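Hatbridge Simulation Cell: Post-Fault Inspection Checklist
Wrist-view tabletop task, Urnix controller, Wandar gripper model
Completed Wednesday, before release back to the run queue

Fault summary: the gripper closed on a false contact during approach and the arm kept driving down until the force limit tripped. The run stopped at step 13 of 20. Same fault on 2 restarts. Queue locked at 14:10.

1. Emergency stop and run lock
Pass. Stop command halts all joints. Lock survives a controller restart.

2. Force limit
Pass with comment. The limit tripped as configured, but the setting had been carried over from the Noiphan cell, where the table is mounted lower. Reset to the Hatbridge value and saved in the cell profile.

3. Table collision mesh
Fail, corrected. The perforated top was loaded with a solid box as its collision shape, and the box stood proud of the visible surface. Contact was reported before the fingers reached the table. Box height corrected. Individual holes are still not modeled — acceptable for this task, not for peg work.

4. Object placement at reset
Pass. Mug, cup and cube all spawn upright and apart from one another. No overlap with the table after the mesh fix.

5. Wrist view
Pass. Both fingers show at the right, and the yellow mug is nearest, with the blue cup and the cube farther back on the table. Gripper housing blocks part of the right side; the planner mask must cover it.
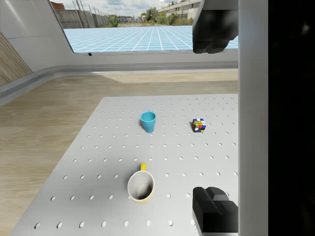 6. Finger contact sensors
Fail, open. Left and right channels were swapped in the gripper file. Swap corrected, but the right channel still reads a small offset with the fingers open. Do not use contact as the only stop condition until this is closed.

7. Approach speed
Pass with comment. Reduced for the retest. Leave reduced until item 6 is closed.

8. Retest
3 full runs, no early contact, no force trip. Logs stored with the fault record.

Release status: conditional. Supervised runs only. Item 6 to be rechecked after the next gripper file update.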